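Tikix is a software package for planning and controlling robot arms in simulated kitchens. It was written by Lutfa Saha and Teófilo Rengifo at Graratthorpe, and version 16 was released on February 28, 2026. The package has three main parts: a scene builder, a motion planner named Girken, and a controller that turns planned paths into joint commands.

The scene builder changes the finish of walls and worktops between runs, and places tableware and other objects on the worktop. Camera views are rendered at a wrist viewpoint and at a wider one.

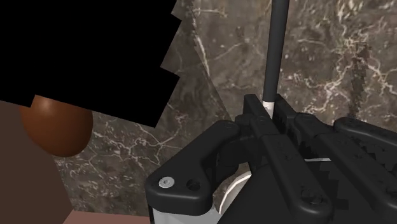
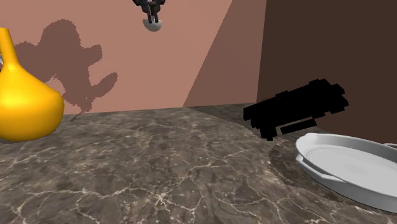 Rendered views from a marble-textured kitchen, each with the gripper in view.

Girken searches for a path in joint space and checks it against simplified collision shapes. Up to 12 candidate paths are kept per request – the shortest is tried first. If the controller reports a tracking error above the set limit, the path is dropped and the next one is used. Replanning takes roughly 44 milliseconds with default settings.

Scene files are plain text and share a format with Magagula, an older viewer by the same authors. Soft objects and liquids are not modelled. Support for two arms was added in July as a separate module and has its own settings file.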